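The **folding wheelchair** is a wheelchair whose frame can be narrowed for storage or transport without removing the seat. The most common type has a fabric seat hung between two side frames, which are joined underneath by a pair of crossed tubes. Folding chairs are used in hospitals, airports, museums and private homes, and they make up most of the chairs kept for short-term loan.

## Construction

The side frames are usually made of steel or aluminum tubing. Each carries a large wheel at the rear and a small swiveling wheel, the caster, at the front. Steel frames are heavier but cheap to repair, and many loan services prefer them for that reason. Aluminum frames are easier to lift into a car.

The seat and backrest are known as upholstery or slings. A sling is a panel of nylon, vinyl or coated polyester, fixed to the frame along both sides. It has no rigid base, so it can fold with the chair. Push handles are normally formed by bending the back tubes toward the rear and covering the ends with rubber or plastic grips.
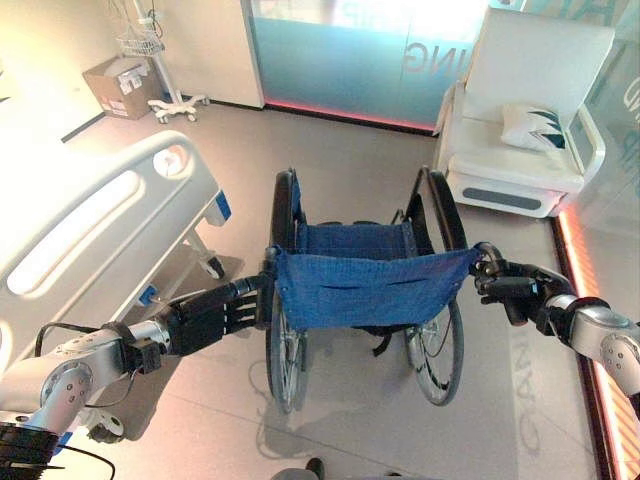 ## Folding mechanism

The crossed tubes, called the cross-brace, pivot on a single bolt where they meet. The lower end of each tube is hinged to one side frame. The upper end carries a seat rail, which drops into a bracket on the opposite side when the chair is open. The weight of the user presses the rails down and keeps the frame spread.

To fold the chair, the footplates are turned up and the middle of the seat is lifted, front and back together. The rails rise out of their brackets and the side frames move toward each other. To open it, the rails are pushed down with flat palms. Fingers should be kept off the outer side of the rails, where they can be pinched against the frame.

Some chairs use a double cross-brace, with 2 sets of crossed tubes one behind the other. This makes the frame stiffer on rough ground – at the cost of extra weight.

## Wear and maintenance

Sling material stretches with use. A backrest that has stretched lets the user slump, and a stretched seat tips the hips inward. Many services replace both panels at the same time. Blue and black are common colors for replacement upholstery, and a bright seat such as the blue one in the second picture on this page can be paired with a dark frame without any change to the fittings. Panels attached with screws take longer to change than those held by hook-and-loop strips, but they are less likely to work loose.

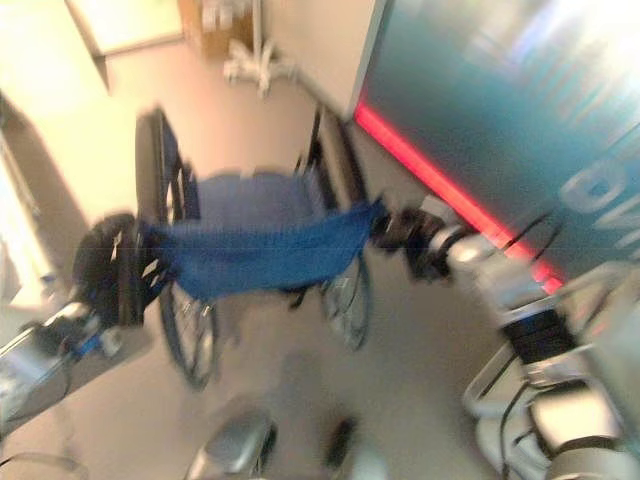 Rear wheels are either spoked or molded. Molded wheels need almost no attention and are usual on chairs that stand in public buildings. Spoked wheels are lighter and can be trued with an ordinary spoke key, though a loose spoke left alone will put strain on its neighbors. Thin silver spokes like those on the chair shown here also collect hair and thread near the hub, which should be cleared before the bearings are checked. Tires may be solid or air-filled, and an underinflated tire weakens the grip of any brake that presses against the tread.

The cross-brace bolt should be checked for play. It must be tight enough to stop the tubes from rattling, yet loose enough for the chair to fold freely. A dry silicone spray is often used on the pivots, as oil attracts grit.

## Loan services

Many towns keep a stock of folding chairs for people recovering from surgery or receiving visitors. The service at Lirngate holds 800 chairs, each with a number stamped on a tag under the seat; the highest number issued is 2161, as the numbers of scrapped chairs are not used again. Loans run for 9 weeks and may be renewed. The smaller service at Pasness lends chairs by the day and sends its repairs to the Myklebust workshop, which closes in August.

## See also

- Cross-brace
- Transport chair
- Wheelchair cushion
- Wheelchair ramp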